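Home > Workshop > Audio & Desk > Tips

Looking after your headphones

14 comments | Share

I've worn out more headsets than I care to admit, and nearly all of them went at the cable. So, with the evenings drawing in this November, I thought I'd pass on a few of the habits that have kept my old pair going (touch wood!).

1. Coil the lead loosely, over two fingers, and never wind it tightly round the headband, however neat it looks in the drawer.

2. Wipe the ear pads with a barely damp cloth, then leave them overnight before you put them back on. My friend Vinzenz Nägeli swears by doing this every 2 weeks, but I manage it when I remember.
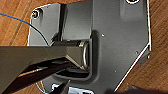

3. If the plug crackles, turn it gently in the socket a few times before you go blaming the headset. A dry cotton bud will lift out most of the fluff.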